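Bulenden Automation Laboratory
Student Project Report: Set-up and Upkeep of the Bottle-Handling Cell
Prepared by Ludmila Šimko

3. Maintenance of the gripper

The cell was handed over to the project group in January with a recurring fault. The gripper closed unevenly on small bottles, and the left finger reached its stop before the right. The group was asked to restore the cell to working order and to write a service routine for later groups.

Both fingers were removed and the mounting faces cleaned. One screw was found to be 2 mm shorter than the others and was replaced. The fingers were then refitted and the zero position taught again with the jaws fully closed. The wrist cable was re-routed, as it had been catching during long reaches.

3.1 Acceptance test

The test comprised 200 picks using coloured pill bottles with white caps, some standing and others tipped over on the butcher-block table.

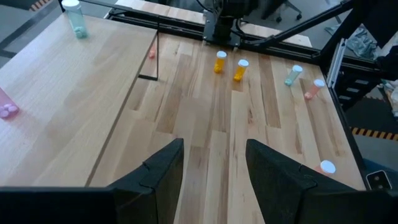
Of these picks, 196 were completed without operator help. The remaining failures all involved tipped bottles approached at too shallow an angle, and the approach height was raised accordingly. No further uneven closing was recorded.

3.2 Service routine

Finger screws are to be checked every Tuesday before the cell is switched on. The zero position is to be taught again after any collision, and the result entered in the Clorkidley logbook. The arm mount bolts are to be checked after more than 8 hours of continuous running.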